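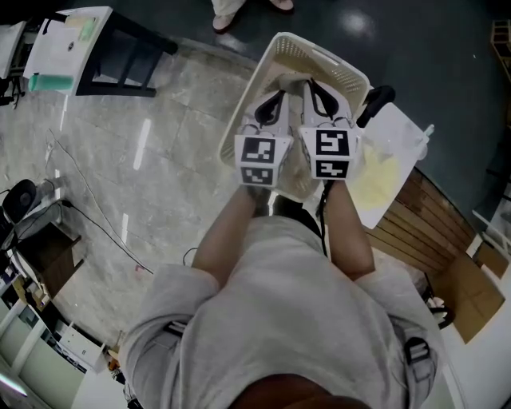

3.2 세면대 주변 물건의 자리

앞 절에서 바구니를 '옮기는 용기'와 '머무는 용기'로 나눴다. 이번 절은 머무는 쪽. 세면대 옆에 한번 놓이면 잘 안 움직이는 것들이다. Sernska 조사 때는 이 구분을 안 했고, 그래서 세탁실 기록과 욕실 기록이 한 표에 섞였다. Deltitz 정리표로 옮기면서 다시 갈랐음.

기록 단위는 물건 하나, 자리 하나. 자리는 수전을 기준으로 왼쪽, 오른쪽, 볼 안, 바닥으로 적는다. 선반은 따로. 처음엔 거리도 재려고 했는데 수전 뒤쪽은 자를 대기가 어려워 포기했다. 방향만으로도 가정 간 비교는 된다고 판단.

바구니는 구멍 뚫린 것을 막힌 것과 구분해서 적었다. 욕실에서는 물 빠짐 때문에 구멍 있는 쪽을 고른다는 답이 많았고, 세탁실에서는 가벼워서 쓴다는 답이 더 많았다. 같은 모양인데 고르는 이유가 다르다. Florby 분류에서는 둘 다 '수납'으로 묶이는데 이 연구에서는 그대로 쓰기 어렵웠다. 세탁 바구니는 비우는 것이 일의 끝이고 세면대 옆 바구니는 채워 두는 것이 보통이라, 비어 있음의 뜻부터 반대다.

애매한 것은 납작하고 얇은 물건. 스펀지, 천 조각, 접힌 비닐류. 정해진 자리가 없는 경우가 많다. 볼 가장자리에 걸치거나 바구니에 얹거나 컵 옆에 세워 둔다. 면담에서 "원래 자리"를 물으면 답이 늦어지는 것도 이쪽이었다. 손에 들린 상태는 자리로 치지 않고 '이동 중'으로 표시. 볼 위에서 들고 있어도 마찬가지다.

그림 2는 세면대 쪽 배치의 예. 흰 볼에 검은 수전, 왼쪽에 구멍 난 베이지색 바구니, 오른쪽에 작은 흰 컵. 컵 바로 옆의 연녹색 반투명 플라스틱 시트는 용도를 정하지 못해 '기타-세움'으로 넣었다. 노란 스펀지 모양 물건은 위 규칙대로 이동 중. 재질은 확인된 것만 적고 나머지는 빈칸으로 둔다.

그림 2. 세면대 주변 배치. 왼쪽 바구니, 오른쪽 컵, 앞쪽은 이동 중인 납작한 물건.

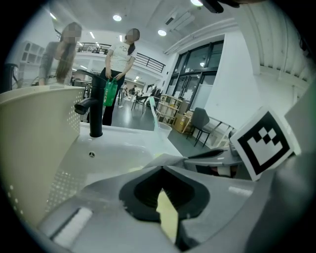 3.3 되돌려 놓기와 다시 놓기

같은 자리로 가면 되돌려 놓기, 다른 자리면 다시 놓기. 말은 간단한데 바구니가 끼면 복잡해진다. 바구니째 옮긴 뒤 안의 물건을 꺼낸 경우, 물건 자리는 바뀌었지만 바구니 기준으로는 그대로였던 셈이다. 이때는 바구니와 물건을 따로 두 줄로 적었다.

도마나 쟁반처럼 위에 뭘 얹은 채 옮기는 판도 같은 방식을 따른다. 판 한 줄, 얹힌 것 한 줄. 다만 판은 내려놓는 순간 그 자체가 자리가 되기도 해서 Verschueren 방식처럼 '받침' 칸을 하나 더 만들었다. 이 칸을 채우는 기준은 아직 거칠다. 금요일 기록분은 받침 칸이 없는 옛 양식이라 나중에 옮겨 적었고 비교 표에선는 뺐다. 나머지 양식은 부록에 있음.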